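4.2 How tables are shared

The survey asked about the largest table in each household or workplace and about the people who used it. Over 2000 forms were mailed in January to addresses in Karkthorpe and Mundness. We accepted returns until 1 March 2020, and 396 forms were complete enough to use. Follow-up interviews were held with 17 people, chosen to give a mix of homes, small offices and rented studios. Response rates were higher in Mundness, where the mailing list was newer and fewer forms came back undelivered.

Most respondents described a table with more than one use. Eating and paperwork were the most common pairing in homes. In workplaces the pairing was more often meetings and sorting, which covered mail, stock, samples and returned goods. Respondents who lived alone also reported mixed use, so the pattern can't be put down to crowding alone. Several wrote that they had a separate desk and did not sit at it.

We expected people to describe conflict over space. They wrote more about time. A typical complaint was that a job had to be cleared away before it was done, so that the next person could begin. In the interviews this was called "packing up early" or "losing the table." Jobs that spread out, such as sewing, tax records and model building, were affected more than jobs that could be lifted off in one go. One household in Karkthorpe kept a sheet of board behind a door and slid it under unfinished work so the whole thing could be carried to a bedroom. A studio in the Sarkar building had a written schedule, which the tenants admitted they no longer followed.

Rules were rarely written down. Where they existed, they tended to cover three situations: food near paper, wet items, and work left overnight. The last was the least settled. In some homes an unfinished job had a right to stay until morning. In others the table had to be bare by supper, and the person who left something on it could expect to find it in a box.

4.3 Marks and wear

Respondents were asked whether the surface carried marks and whether the marks bothered them. The answers divided by the kind of surface. Owners of finished wood tables listed rings, burns and scratches, often with the year and the person responsible. Owners of tables with a replaceable top or a loose board gave shorter answers, and some left the question blank. A surface seen as replaceable seems to draw less attention, even when it is in worse condition.

We also separated marks of accident from marks of use. A ring from a cup is an accident. A pencil line drawn to place a ruler or cut a piece to length is a mark of use, and people often leave it there after the job is finished. Ruled surfaces make these easy to tell apart from the printed lines when the marks are curved or run off the grid (Figure 3).

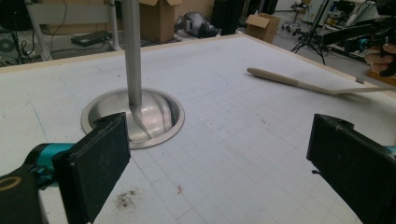
Figure 3. White gridded tabletop with a pale wooden edge strip, scuffs and faint pencil marks.

Marks of use caused less annoyance than accidents in both towns. In the interviews people could often say what an old line had been for, and a few said they still used it. A woman in Karkthorpe measured hems against a notch her father had cut for a different purpose. A print shop in Mundness had a row of ink dots along one side of its table that new employees were taught to use for folding. When the shop moved, the table went with it, although the owner had been offered a better one.

Cleaning habits followed the same division. Accidents were scrubbed, sanded, oiled or covered with a cloth. Marks of use were wiped over in the ordinary way and faded at their own pace. We did not ask about cleaning products, and the few comments we received on the subject were not coded.

Age of the table had a weaker effect than we had supposed. Tables bought new in the past few years drew as many complaints about damage as inherited ones. The difference was in who complained. With new tables it was usually the buyer. With inherited tables it was usually someone who had known the earlier owner and felt answerable for it. This was clearest at Odier House, where a long dining table had passed to a group of tenants who were unrelated to the family and who had strong opinions about coasters.

4.4 Clearing and setting out

The final group of questions dealt with what people do before and after a task. Respondents were asked to describe, in their own words, how they got the table ready. Most answers were brief: move everything to one end, wipe, begin. Longer answers came from people who worked with tools or utensils of different lengths, who said that reach mattered to them more than total area. They kept the side of their working hand open and pushed standing items to the other side or toward the back. Left-handed respondents reported more trouble with this at shared tables, where the usual layout had been settled by someone else.

Chairs were mentioned less than we expected. Many people did their setting out standing up and sat down only when the main task began, if they sat at all.
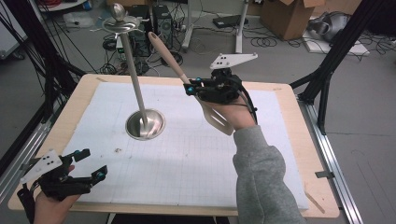

Laurinda Teixeira told us that she disagreed with the way the question was put. In her view there was no separate stage of getting ready. She moved things as she needed the room and put them back the same way, and by the end of an afternoon the table looked much as it had at the start. She added that people who clear a table completely tend to lose things.

Her answer led us to recode this part of the survey. Answers that described gradual clearing had first been placed under "no preparation," together with blank responses. They now form their own category, which is larger in workplaces than in homes. The change does not affect the results in 4.2. It does reduce the apparent difference between the two towns, and the earlier working tables should not be used for that comparison.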